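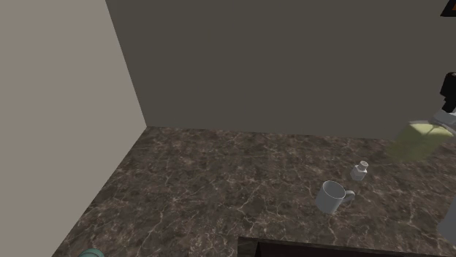
Clikell planner preview: arm over the marble counter, white mug below.

I've been trying Clikell, the kitchen-arm planning service from Ploko, and I'm hooked! You send your counter measurements, they build a simulated version, and you get to watch the arm work before you spend a dime on the real thing. Mine cost $177 and covers up to five layouts.

A few tips if you try it:

Put your everyday mug in the layout – and the little stuff too, like a small white bottle next to it.

Leave open counter around whatever the arm has to reach.

Save each layout under its own name (I wrote over my favorite one in January, grr).

Skip the $107 add-on until you've played with the basic plan.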